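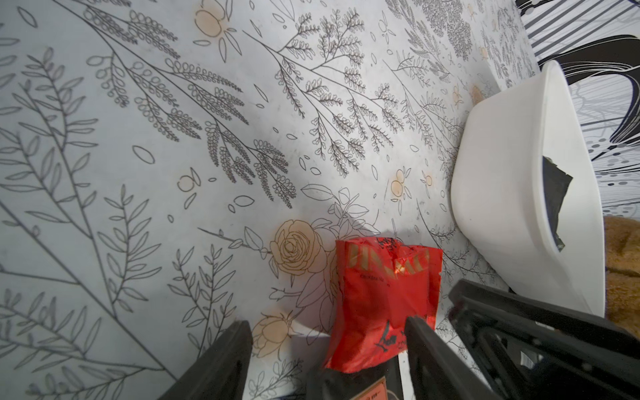 Sunday Afternoon at the Duangkaew Open House

Posted 02/11/2025

I had been promising myself a visit to Duangkaew ever since my sister came home in October with one of their tablecloths folded under her arm, and this weekend I finally made the drive. It took me 107 miles of back roads and one very good slice of pie in Uvska, and I would do it all again tomorrow!

If you don't know the place, it's a small print workshop with a packing room behind it, and a few times a year they open the doors and let people wander through. Boonmee Wiriya met us at the front and walked our group around at a nice slow pace, which suited me fine, as I am a person who stops to look at everything.

The packing room

I spent most of my time here. I think everyone expected me to go straight for the printing tables, but I love seeing how other people sort and pack their things (my own closets could use the help). The surface they had out was covered with one of those botanical line drawings I can never resist, all thin dark stems and ferny sprays on white, with big roses in the palest peach and little orange fruits tucked in between the leaves. I could have looked at it for an hour. A shiny red plastic package looked as bright as a fire truck against all that quiet drawing, and there was a plain white tub off to one side.

Boonmee told us they sort the small orders first and leave the bulky ones for the end of the day, so the bins don't fill up too early. I have already tried this at home with the holiday boxes and it does go faster.

The print room

Down the hall, Kevin Inga was showing how a drawing gets its color. He said the peach took him 4 tries to get right, and that the first one looked like canned salmon. He passed the old test strips around and I'm afraid he was correct about that. He let the kids in our group pull a print of their own, and my niece chose a fern.

The shop and the coffee

Save a little money for the shop. I came away with two tea towels and a roll of Skikari ribbon for my sister, who will pretend to be surprised. The coffee is free, the cookies go quickly, and parking is on the grass behind the building, so wear sensible shoes. They told us the next open house will be in the spring, and I've already put our names on the list.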